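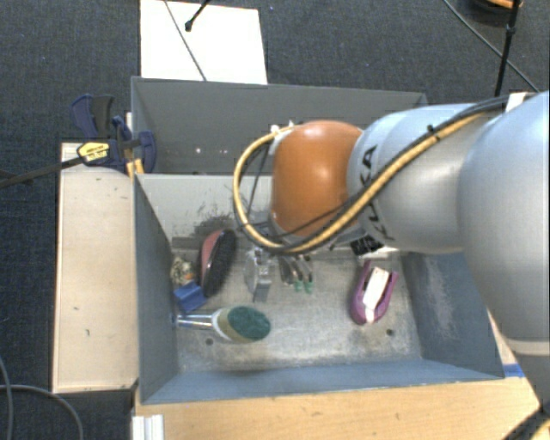 Sorting out the odds and ends after a house move

Vivek Pal
March 4, 2021

We moved to Breston at the end of last year and I'm still not on top of the small stuff. The furniture found its place in a weekend, and the books more or less put themselves away, but the bits that used to live in kitchen drawers and under the stairs have beaten me. At the moment I'm doing what you see in the photo, a grey rectangular bin with household items and tools in together, and every time I want a screwdriver I end up on my knees going through the lot. My wife would like everything in labelled tubs. I'd quite like to give half of it away and start again! We have 27 boxes still taped up in the spare room, so whatever I do needs to work for those as well. How do other people manage this without losing a whole month of evenings to it?

Tripathi

Hello Vivek, and welcome to Breston, it's a lovely place once the weather turns. We went through the same thing when we downsized, and what saved us was sorting by the room where a thing gets used, and leaving the question of what sort of thing it is for later. So the screwdriver you use on the kitchen cupboards lives in the kitchen, even if it feels a bit wrong at first. I kept 2 bins going, one for things to put away and one for things I couldn't decide about, and the second went up in the loft until June. By then I'd forgotten most of what was in it and was happy to let it go (apart from my mother's egg timer, which I'd been hunting for everywhere). Do one box an evening with the radio on, and have a cup of tea afterwards whether you've finished or not. Your wife is right about labels, by the way, but write them last, when you know what is staying.

Clirero

Shallow trays. Deep bins are hopeless for tools, the small ones always go to the bottom. I wouldn't buy anything until the boxes are open though, I bought tubs first and they didn't fit the shelf.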